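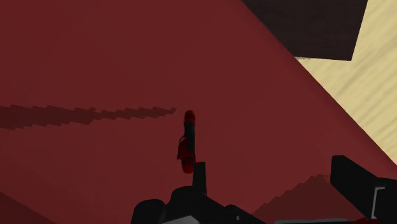 How much earnest money should I put down on a condo in a slow market?

Whatever your state's usual range is, start near the bottom of it. In a slow market sellers rarely push back on the deposit if your financing is solid.

brudum_bound wrote:
OK so I'm buying my first place!! It's a one bedroom in the Durkthorpe building and I'm so excited I can hardly type. The listing agent wants 3 percent down as earnest money and my agent thinks a flat $1,000 is plenty. Who's right?

meltano_mike wrote:
Congrats! Love that building, the courtyard is gorgeous in December with all the lights up. I'd go with your agent. There are 20 units on the market there and they've been sitting, so you've got room to ask.

bgrasso wrote:
Gotta disagree with Mike a little. I sold in the Vitale building last year and I had two offers at the same price. One had a tiny deposit and one had a real one, and I took the real one without thinking twice. It goes toward your purchase anyway, so if you're sure about the place, why not look serious?
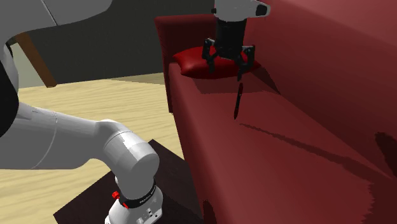
And another thing, read the contingencies before you worry about the amount! Inspection, financing, and the condo document review are what get your deposit back if it falls apart. I'd happily put down more with all three in there than a small check with none of them.
Benedetta Grasso

meltano_mike wrote:
Fair, but you had two offers. Brudum is probably the only buyer in the room. Totally with you on the condo docs though, my HOA packet was nearly 100 pages and the good stuff was all in the reserve study.

brudum_bound wrote:
This is so helpful, thank you both! I'm going to offer the $1,000 and go up if they counter. Just asked for the condo docs too. Does the deposit go to the seller or to escrow?

bgrasso wrote:
Escrow, always! Never straight to the seller. Get a receipt, and come back and tell us when you have keys :)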